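Pullow Board > Good Practice and Standards > Sorting cells: how strict should the scene reset rule be?

casside_ops
Posted 09:14
Starting this because the draft practice note has been stuck on one clause since December. The clause reads: "Before each run the operator shall restore the work surface to the reference layout, including the empty container." The trouble is the word "restore". It gives no tolerance, and two operators will read it two ways.

My proposal is to split it in three:

4.1 Containers. Position and rotation to be set against the reference picture. Permitted offset 8 mm from the corner marks.
4.2 Contents. Items listed by name and by container. Order within the container is free unless the task says otherwise.
4.3 Surroundings. Chairs, cards and loose articles at the table edge to be recorded, not corrected.

A two-basket layout on a glossy white table, for working through the clauses:

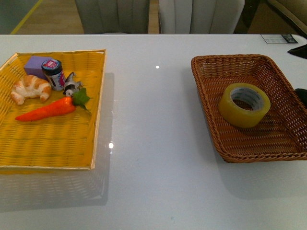

Last edited by casside_ops at 09:41, reason: clause numbers

For 4.2 the list would read: yellow basket, purple block, jar with dark blue lid, toy croissant, toy carrot, black-and-white toy animal; brown basket, one roll of clear tape. That is enough for a second operator to rebuild it without asking.

weft_and_warp
Posted 10:02
4.1 and 4.2 are fine. I disagree with 4.3. If you only record the surroundings, they drift. We ran 200 resets last winter under a "record only" rule and the log was filled in properly for the first dozen. After that people wrote "as before".

Either it matters and gets fixed, or it doesn't and comes out of the note.

Kuusisto_bench
Posted 10:20
Drift in the surroundings is the point for some of us. A policy tuned with the chairs in one place will fail when they move, and you want that to show up early. What I need is to know the chairs moved. I don't need them put back.

On 4.1, 8 mm is too tight for woven baskets. The rim flares, so which edge are you measuring from? Say "base corner" or the figure means nothing.

casside_ops
Posted 10:33
Base corner, agreed. I'll change it.

The other open item is the approach check. Draft 5.2: "With the gripper open and held above the target container, both fingers shall be visible in the wrist view, and the container rim shall lie between them."

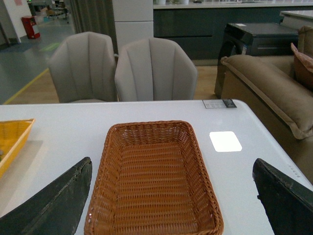 Wrist view for 5.2: fingers open, brown basket between them.

I'd pass this one. The whole basket can be read, the floor of it is clear, and there is space either side.

halfturn
Posted 11:05
Passing it on the rim is reasonable, but 5.2 says nothing about glare. There is a bright square on the right of the tabletop. On a gloss surface a patch like that can be taken for a label or a card, and there is a real card towards the far corner of the same table. Our site rule (Alia line, painted benches) is that any reflection bigger than the smallest item to be picked must be noted on the run sheet. We wrote it after losing 283 runs to a detector that kept proposing the ceiling lamp.

Matt table covering would remove the problem altogether.

weft_and_warp
Posted 11:17
A good practice note can't demand a new tabletop. Note the glare, move on.

Also, finger wear. The tips there are scuffed. Do we have a limit?

casside_ops
Posted 11:48
No limit in the draft. I have seen people replace pads on a calendar and people replace them when the grip slips. I'd prefer an inspection by eye at the start of each shift, with a close photo kept. Scuffing alone would not fail it. Missing material at the contact face would.

Second view, for the framing question raised off-thread:

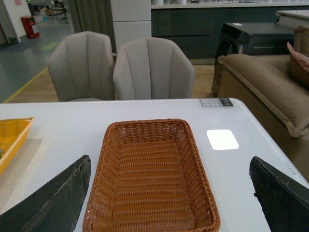 Wrist view, near rim of the brown basket out of shot.

Under 5.2 as written I can't say whether this passes. The basket is between the fingers, but the near rim can't be seen. "Container rim" could mean all of it or only the part in view.

Kuusisto_bench
Posted 12:10
Fail it. If the near rim is out of view you can't confirm clearance there. Require all four sides of the rim.

halfturn
Posted 12:26
Too strict. With a deep container the near side leaves the view on every descent. I would require the left, right and far sides, and have the near side confirmed from the head camera. Sites with only a wrist camera can raise the start height.

Kuusisto_bench
Posted 12:31
That assumes the two cameras are in step. Put a figure on it, say within 2 frames, and I can live with it.

casside_ops
Posted 13:05
Revised text for comment:

4.1 as before, measured at the base corner.
4.3 surroundings recorded by photograph at each reset, no written entry.
5.2 left, right and far rim visible in the wrist view; near rim visible in the wrist or head view, the two within 2 frames.
5.3 (new) reflections on the work surface noted where larger than the smallest item.
5.4 (new) finger contact faces inspected each shift.

weft_and_warp
Posted 13:22
Still against 4.3, although a photograph is better than the log. Who checks them?

The 8 mm also needs a method. Ruler, template or overlay? I'd go for a template.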